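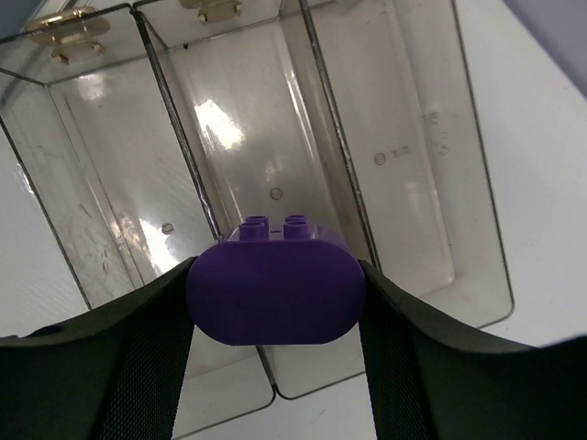
Purple four-stud block over the three clear bins

Home Forum Storage Kids Room Log in

Sort toy blocks by color or by shape?

Milagros Calvo
November 12, 2019
We have 300 toy blocks in one big bag and I bought three clear plastic bins for them. They stand side by side on a white table. I started with color, but three bins are too few for that. The purple ones with rounded ends, do they go with the normal blocks or separately? My son is four and he must be able to put away alone.

Paraskevi Lambrakis
By shape, please. When all colors are mixed, a child finds a red block very fast. When all shapes are mixed in one color, he digs and digs. I would put the rounded ones in their own bin, the normal ones in the second, and wheels and small parts in the third. We do so since October and it goes well.

Joaquín Mansilla
just use one box

Bonifacio Manzano
I agree with Paraskevi, only I would not fill the bins to the top. With 500 pieces we had to buy 2 more.

Search the forum Enter keyword Go

Related
Washing toy blocks in a net bag
Labels for children who do not read yet
Which lids fit clear bins?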